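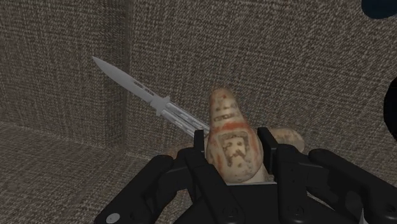 4.2 Comparing the two grippers in simulation

Before I get to the numbers I should say how we ended up with two grippers at all, given that the plan for this section was to test one. We started with the Kinov, a parallel-jaw model I had used for most of my earlier work, and I was happy with it. Then Ksawery Mazurek ran a batch of his own objects through my setup with the Dikton and got a higher success rate on the first try (annoying, but a good reason to do the thing properly). So the section grew into a comparison, and I spent most of May rebuilding the test so both grippers would get a fair shake.

The object set is Krajewska, 3,189 textured meshes, and I like it because it's such a mess. There are bowls and shoes in there, sure, but also a lot of stuff no one would pick for a tidy benchmark: long thin things, tapered things, scans with lumps where you don't expect them. We drew 200 objects for the held-out set and never touched them during tuning. Each run places 2 objects close together in a walled corner, one of them named as the target, and the gripper has to take hold of the target and lift it clear of the floor. I picked the corner on purpose. On an open tabletop both grippers looked great and I learned almost nothing.

Figure 7. A grasp on a tapered target, seen from close to the gripper. The target is held upright between the fingers, with the second object, a knife, passing behind it.

Figure 7 is the kind of grasp I kept coming back to while writing this up. The object narrows toward the tip, so where the fingers meet it matters a great deal. Close near the base and there's a decent amount of surface to press on. Close higher up and the contact forces start to point the wrong way, and the object wants to squeeze out like a wet bar of soap. The other trouble with this view is how much of the second object you lose. The far end of the handle is hidden by the finger and the target, and a controller working from this camera alone has to guess where it stops. The gripper's own body also eats up a big share of the picture along the bottom, which I had not thought hard enough about when I chose the camera mount.

We gave each gripper the same budget of 2,000 attempts, split evenly over the held-out objects, using the same starting poses and the same random seeds. The controller was Tronport in both cases. I left its gains alone except for closing speed, which has to differ because the two grippers have different strokes. Ksawery argued for tuning everything separately, and I see his point -- a controller that suits one hand may well hold back the other. But then we'd be comparing my patience with one gripper against his patience with the other, and I didn't want to write that paper.

On boxy objects I couldn't separate them. The gap was smaller than what I got from changing the seed, so please don't read anything into the order of the rows in the table. Tapered objects were another story. The Dikton held on more often, mainly by making contact lower down, and when it failed it tended to fail early, before the lift. The Kinov would often get a grasp that scored fine at closing and then lose the object on the way up. Roughly half of its failures on tapered objects went that way. I watched a lot of these replays and the slip nearly always began as a slow rotation around the finger pads.

Clutter hurt both of them. When the second object leaned against the target or ran behind it, the approach got cramped, and both grippers sometimes bumped it before they ever touched the thing they were after. We don't count a bump as a failure if the target still gets lifted. I went back and forth on this, and a stricter rule would pull both scores down, though it wouldn't change which gripper comes out ahead on tapered shapes.

Two cautions. First, friction is a single value for every object in a run, so a glazed pot and a rubber sole grip exactly alike, and I wouldn't trust our slip results on real hardware without checking them. Second, the camera. All the results here come from the one close mount. A short test with a second view from the side helped the Kinov more than it helped the Dikton, and I take that up in Section 4.3.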